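Updated 15 September 2023

A heap of clothes on the floor takes longer to deal with when you start folding the first thing you grab. Sleeves come up with other sleeves, something gets dragged across the floor, and the piece on the bottom ends up with more creases than it had. The method on this page splits the job into separating, opening out, smoothing and folding, in that order. It works for three pieces or for a full basket.

You need a clear stretch of floor or a bed, a lint roller, and somewhere to put the finished stack. I use a shallow Sundel bin, item 331 in their old catalog, but a chair seat is fine.

Before touching anything, look for the piece that is already by itself. In a small pile there is nearly always one. With the three colors used on this page, the light blue shirt lies off to the right and the green and royal blue are together at the back left, so the shirt can wait and the other two get handled first.
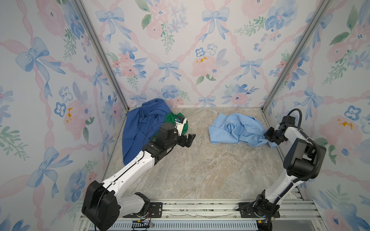
## Step 1: Separate the overlapping pieces

Take the top piece first. Green over blue means green comes off first, even if the blue one is bigger and easier to reach.

1. Find an edge of the top piece that isn't under anything.
2. Pinch it close to the hem and lift straight up a few inches.
3. Look underneath. If the lower piece is coming along, set the cloth back down and slide your other hand between the two.
4. Carry the top piece clear of the pile and set it down.

Lifting straight up matters more than speed. A sideways pull on a knit will stretch the hem, and a button can catch in the piece below. If two pieces are hooked at a button, undo the button and then pull them apart.

Set each piece down with a hand's width of floor around it. If you run out of floor, fold what you have and come back to the rest.

## Step 2: Check the texture before you decide on a fold

Color is a poor guide to what goes with what. Two blues can be very different cloths. A ribbed fabric is springy and wants a loose fold, while a smooth one takes a sharp crease and keeps it, including the creases you didn't mean to make. Run a thumb across the surface and sort into ribbed, smooth and fuzzy.

Fuzzy cloth picks up specks. Go over it with the lint roller while it is still in a bundle, then again once it is flat. Doing it only at the end means whatever was inside the folds gets pressed in.
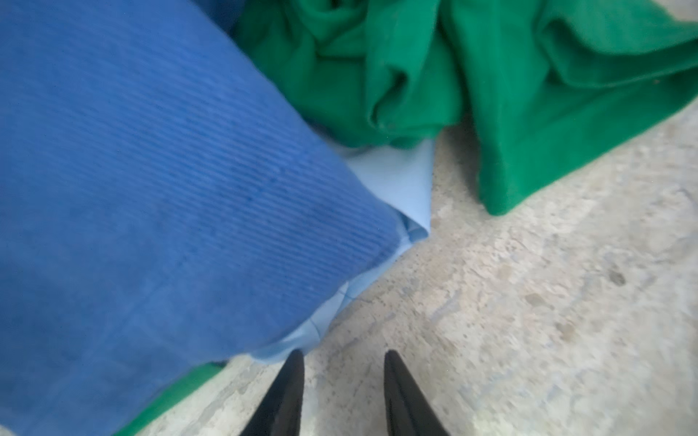
**Delphine Kapoor**

I wrote the first version of these steps for the linen room at Jondale, where everything came through in mixed loads and went out in stacks by size. At home I do less. I skip the size sort completely and I don't square the corners unless the shelf is open to the room.

## Step 3: Open each piece out

For a shirt:

- Find the collar. It is the stiffest part and usually the easiest to feel through a bundle.
- Hold it by the two shoulder seams and let the body drop.
- Give one short shake. Several hard shakes only twist the sleeves.
- Lay it face down and draw the sleeves out to the sides.

For anything without a collar, find two corners of the same edge and do the same thing from there. If you can't tell which edge is which, lay the bundle down and peel it open from the outside, one layer at a time. This takes longer but you won't end up holding a hem and a cuff and wondering why it won't hang right.

A long piece that has stretched out along the floor should be gathered toward the middle before you pick it up — otherwise the tail end sweeps across whatever is next to it.

When pieces are lying side by side and touching, the way the green and the light blue can end up, treat them as overlapping until you have seen daylight between them. A cuff tucked under a neighbor is easy to miss.

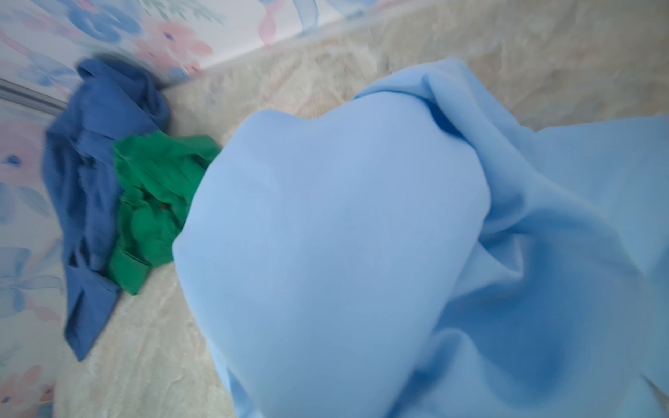 Zakhar Polishchuk wrote in to say that he does the light colors first no matter where they are in the pile, and that a clean sheet of Ekwood shelf paper under a pale shirt saves a second wash. He also thinks one shake is too few for cotton and does three.

The shelf paper is a good idea on a floor that gets walked on. I would still go by position before color, but if your light piece is already off to the side there is no harm in folding it first. As for the shakes, try it his way on a shirt you don't mind wrinkling.

## Step 4: Smooth and fold

Work from the center out with the flat of your hand. Pushing from the edges in traps a ridge down the middle, and that ridge will be there when you put the thing on.

For a shirt lying face down:

1. Fold one side in to the middle of the back and lay the sleeve down along it.
2. Do the same on the other side. The two folds should meet or nearly meet.
3. Bring the hem up a third of the way.
4. Fold once more to the collar and turn the whole thing over.

Heavier and ribbed pieces get one fewer fold. Halve them lengthwise, then halve them again, and stop. A third fold makes a block that won't lie flat under anything.

If a piece keeps springing open, it goes on the bottom of the stack with the others on top of it.
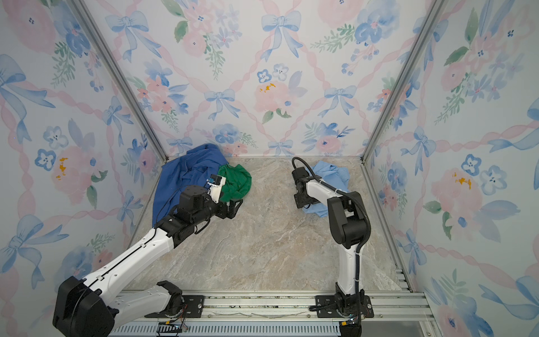

Stack from heaviest to lightest, with all the folded edges facing the same way so you can pull one out later without bringing the next one with it. Keep the stack lower than your forearm is long. Taller ones lean, and then the top three pieces are back on the floor.

Pieces that need mending go in their own place. Mine hang on a Ruppert hook behind the door, with a clothespin on the spot that needs the stitch — I used to leave them folded and forget which seam it was.

## If the pile has been sitting overnight

Creases in smooth cotton will have set. Mist the piece lightly, fold it in half, leave it ten minutes, then open it and smooth it by hand. Let it air before it goes on a shelf. Ribbed and fuzzy fabrics can skip the mist.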